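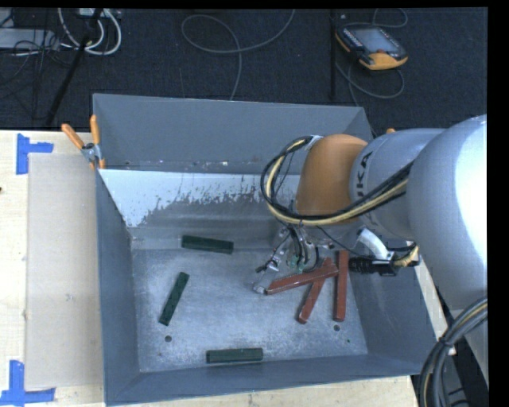
Lajos Bíró wrote in to say that my moth counts from the Lutwood site can't be compared with last year's, as the lamp was changed between seasons. He is correct, and I should have put it in the February post.

The old lamp was a 128 watt unit running from dusk to dawn. The new one draws far less power and gives off a narrower band of light. Total catch for the season was 2,589 moths, against 3,775 the year before. I would not read that as a decline. Geometrids held steady, while the larger noctuids fell off sharply, and that fits a change in the light better than a change in the woods.

Weather is the other problem. Five of the trap nights had steady wind out of the north, and the Lutwood trap sits on the open side of the ridge. The Abella trap is in a hollow, kept its old lamp, and finished at nearly 3,000, a little up on last year.

Next season I plan to run both lamps at Lutwood on alternate nights, spaced far enough apart that one does not draw from the other. Egg cartons stay the same. Start time stays at dusk – no more late starts on Wednesday.

The pugs are still in the fridge waiting for a second opinion. I have three down as doubtful and will leave them out of the species list for now.

Posted in Insects, Moths, Trap notes | 2 comments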